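4.2 Equipment planning and purchase

The budget for the shoe handling study was fixed before the tasks were chosen, and this shaped most of what we bought. We had money for one arm or for a set of hand-held grippers, and we compared the two on cost per hour of usable recordings. An arm needs a cell, a safety review and a trained operator on site. A hand-held gripper needs a charged battery, a table and a person who has practiced for an afternoon. We ordered seven grippers from Trovow and put off the arm to the second funding period.

The unit price was 900 dollars, with fingers and markers included. Spare finger pads were quoted separately by two suppliers, Huton and Deschamps. We took the Huton pads because they could be ordered in small lots – Deschamps asked for a minimum of 30 pairs, more than we could store or expected to wear out. Delivery took 18 days.

Shoes and insoles were the second item on the list. We wanted footwear that was cheap to replace and soft enough to change shape when gripped. Figure 6 shows a pair of white canvas shoes on the round table, with the insoles partly out and the gripper at the heel of the left shoe.

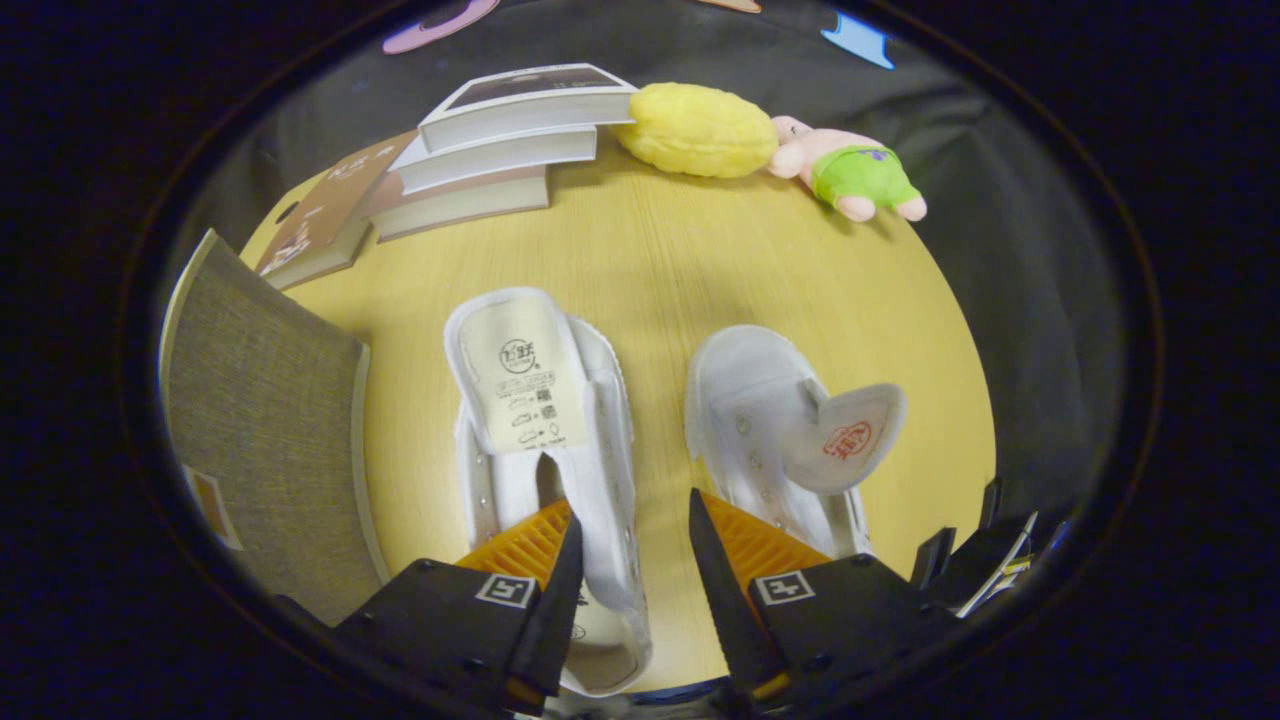
Zumex Hall, Wed 23 November

Figure 6. Canvas shoes and hand-held gripper during the insole task. The two insoles differ in color and in printed logo.

Insoles turned out to be a larger cost than planned. The first estimate, made in August, counted them as part of the shoes. In practice they crease at the heel after repeated handling, and a creased insole is easier to pick up than a new one. We now list them on their own line and replace them on a fixed schedule. Shoes are kept until the fabric tears or an eyelet comes loose.

Laces were left out of the order. Threading is a separate task with its own needs, mainly finer fingertips, and we did not want to pay for a second finger design before the first had been tested.

Furniture and cloth were taken from existing stock and do not appear in the totals. A group starting from nothing should add a table of fixed height and enough dark fabric to cover it on all sides. We also suggest holding back part of the budget for pads and cables until the first month of recording is over, as wear was hard to predict from the supplier data. Table 3 gives the full list of items with the planned and final cost of each.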